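Gute Regeln für geduldige Hände

Wer bei Welholm einem Roboter das Greifen beibringen will, bekommt zuerst ein Heft von Kirsty Geddes - und, wenn man Glück hat, auch einen Tee dazu. Weiche Dinge, steht da, fasst man ohne Hast an.

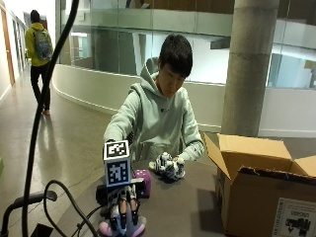
Was glänzt

Spiegelnde Flächen gehören in eine eigene Liste, denn sie zeigen gern den halben Raum mit.
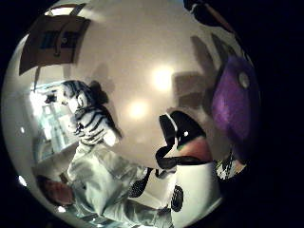
Der Handschuh

Vor jedem Durchgang ruhen die Hände kurz auf dem Tisch, der Blick geht zu den Markern.

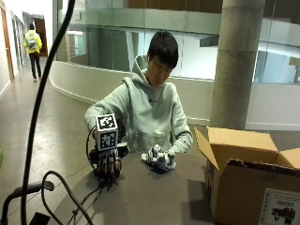
Nach 6 Durchgängen ist Pause, auch wenn es gerade so schön läuft! Und am Sitz der Finger wird nie nebenbei gezupft.
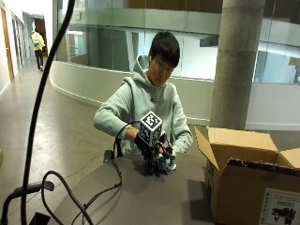
Amos Halvorsen hält die Pausenregel für zu großzügig, nach vier Durchgängen sei bei ihm Schluss.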